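Progress Report to the Boström Fund
Dreltgate Residence, Shared Lounge Refurbishment
Nov 23, 2020
Prepared by Ragnvald Amundsen, Housing Services

Work on the shared lounges at Dreltgate has continued according to the schedule agreed in January. Of the 8 lounges covered by the grant, 7 are furnished and open to residents. The remaining lounge, on the ground floor of the Cutmont wing, is awaiting new flooring and will be furnished once that work has been signed off.

Seating accounts for the largest share of spending to date. The existing sofas were inspected before any orders were placed, and most were found suitable for continued use after cleaning and minor repair. Two were beyond repair and have been replaced. Funds released by this decision were moved to soft furnishings, with the prior approval of the Fund. 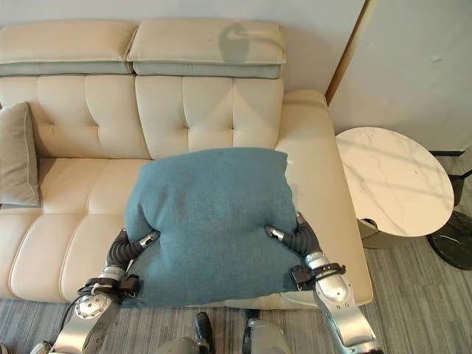

Throw pillows were ordered from Pristura in muted shades and in teal, to add some color to the cream leather seating. A total of 27 pillows have been delivered. Residents asked for covers that can be removed for washing, and this was made a condition of the order. Housekeeping staff now straighten the pillows and wipe down the leather as part of the daily round.

Spending remains within the approved budget. One invoice for leather cleaning is outstanding and will appear in the next statement.

The Fund is asked to note the revised completion date for the Cutmont wing, which has moved back by around two weeks. No additional funding is requested.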